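Budget for second handheld station, what am I forgetting?
Forum > Buying and planning > Data collection hardware
11 replies

cm_dimaculangan
We have one handheld gripper station running and money for a second one before the end of November. Kitchen tasks mostly, table height, one person per station. My list so far:
two Runix handheld grippers
one spare set of finger pads
tag cubes, printed and glued in house
low table, cloth, cooktop, pans
power strips
Varkov quoted me 27 days on the grippers. Macaraeg has them in stock but wants $552 more for the pair. Is it worth paying for the stock?
Cherry Mae

torque_wench
What does an idle station cost you? If the operators are already on payroll, 27 days of waiting is more than $552. Pay it.

pbarance_shop
Disagree. She has one station running, so the operators aren't idle. Run two shifts on it until the new pair shows up. We did that at Barance for most of a summer and it was fine.

torque_wench
Two shifts on one set of pads and you'll be buying pads twice.

pbarance_shop
Pads are cheap.

G. Maillard
One set of spare pads is too few in any case. I would put down three. Also ask Varkov if the 27 days are from order or from payment. With us it was from payment, and our accounts office took 15 days by itself.
Gaëtan

cm_dimaculangan
From payment. I just checked the quote again. So that's worse than I thought.

lowbay
Do you need two grippers per station? We went with one gripper and a tracked glove for the other hand. Cheaper, and people get the hang of it sooner.

pbarance_shop
Glove data is a pain to clean up. I'd spend the money on a matched pair.

lowbay
Depends on the task. For steadying a pan or holding a bowl I don't need a second gripper. Our current setup, for reference. Same kind of tag cube on both hands, so one print run covers it.
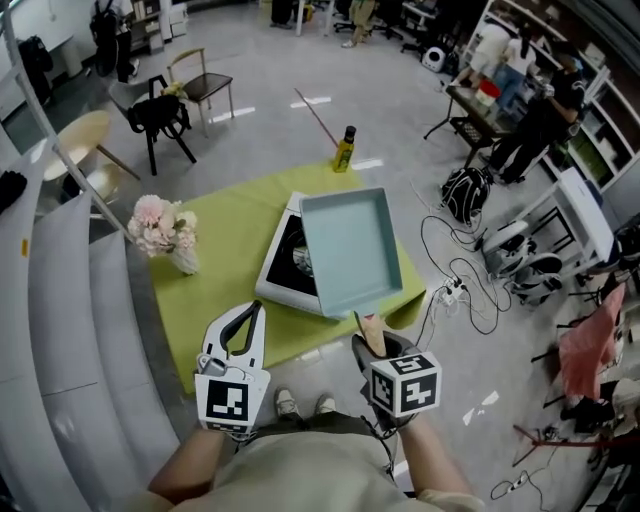 Gripper left, glove right, pan on the induction cooktop

Portable cooktop, low table, a cloth. Don't budget for a real counter until you know what height you want. I set aside $300 for the table, cooktop and small stuff and had a little left over.

G. Maillard
With induction, check that the pans are compatible before you order a stack of them. Ask me how many we sent back. And put the cooktop on its own circuit if you can, apart from the chargers.

cm_dimaculangan
Circuit was not on my list, thanks. I'll ask the building. lowbay, is the glove something you bought or made?

lowbay
Bought the glove, made the mount for the cube. Two tries to get a mount that didn't shift. I can send you the file.

cm_dimaculangan
Please do. New plan is one gripper from Macaraeg now, one glove, three sets of pads. If the glove doesn't work out I'll order the second gripper from Varkov and wait.

pbarance_shop
You'll be ordering the second gripper.

torque_wench
At least she'll have a station running in the meantime. Get the Macaraeg price in writing, they changed ours between the quote and the invoice.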